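So we finally picked a color for the little bathroom, and it only took 30 sample pots (I wish I was kidding). I started out dead set on white. Then I went to visit my aunt in Kustcombe, and her hallway is this gorgeous deep green, and I came home and threw out every plan I had!

The first pot I bought was from Kement and it went on like soup. Two coats, still patchy, and it smelled like a wet dog for days. After that I tried Azevedo, which costs more but covers so much better, and I've been telling everyone at work about it whether they care or not.

My big worry was going too dark in a small room. What I ended up liking was two greens together, a dark one and a soft sage, so you get the moody thing without feeling like you're brushing your teeth in a cave. 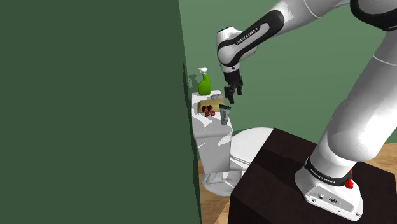 Dark green next to sage, with a white toilet

Next up is the floor, and I have more than 100 tabs open about tile. If you've used grout from Zaltis, please tell me how it held up!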